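Worktop oiling / finish talk > beech top, one plank way paler than the rest

sequeira_bench
posted 7:42 pm

Need opinions quick, oiling this tonight if I can. Got a Stullden tabletop for the kids' craft corner, long planks, light wood, looks like beech. Paid 330 delivered. Sanded it and now one strip stands out a lot paler than the others. Will oil even it out or make it worse?? Pic below.
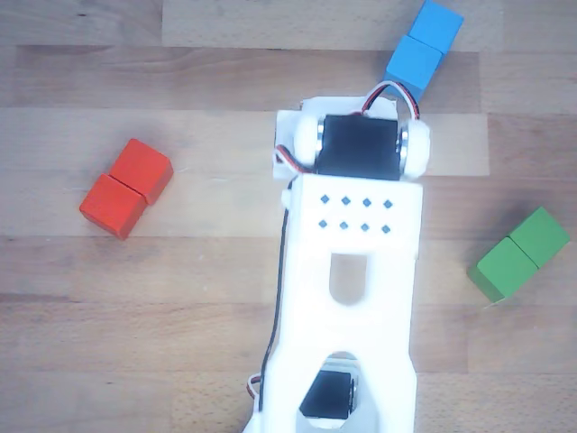

Pale strip is the one across the upper middle. Red, blue and green cubes, two of each.

Small knots I can live with. It's the stripe that bugs me.

trondis
posted 7:51 pm

Oil will not even it out. Everything goes darker, pale one goes darker too, still paler than its neighbors. Normal for a plank top. I'd leave it.

planksandprimer
posted 7:58 pm

Disagree a little. Clear oil, sure, no change. But a tinted one pulls it together some. Did mine with a light brown tint, 12 hours between coats, stripe is still there if you look for it but I don't look for it.

trondis
posted 8:03 pm

Tint on beech goes blotchy. Seen it too many times. Specially around knots.

planksandprimer
posted 8:06 pm

blotchy if you dont wipe it back. wipe it back

Anibal_G
posted 8:20 pm

Nice top. Leave the stripe. There's a darker strip right along the top edge too and you didn't even mention that one, so in a month you won't see the pale one either.

More important, are those blocks painted? Bright paint on fresh oil = red smudges. Let it cure before the kids get near it.

sequeira_bench
posted 8:31 pm

Ha ok now I can't unsee the dark strip, thanks Aníbal. Blocks are wood, bought colored, no clue what's on them. Wiped a red one with a damp cloth just now and nothing came off.

How long is cure? Tin says 6 days, my brother in law says two.

Anibal_G
posted 8:38 pm

Go with the tin. Dry to touch isn't cured.

T_Rowlands
posted 9:15 pm

Going against the crowd here, don't oil it at all. Craft table for kids, glue, paint, juice. You want a water based varnish, matte. Keeps the wood light too, which means the stripe shows LESS than under oil. Oil warms up the darker boards and the contrast gets stronger.

Trefor

trondis
posted 9:22 pm

Varnish on a kids table gets scratched in one winter and then you're stripping the whole thing. With oil you just rub more on the bad spot.

T_Rowlands
posted 9:29 pm

Mine's been down since December before last, two kids, one scratch. Depends on the varnish I guess.

planksandprimer
posted 9:34 pm

test both on the underside. takes ten mins

sequeira_bench
posted 9:40 pm

OK doing that. Oil one end, varnish teh other, underneath, both going across a pale and a dark board if I can find them on that side. Not tinting, sorry planks. Will post when it's dry.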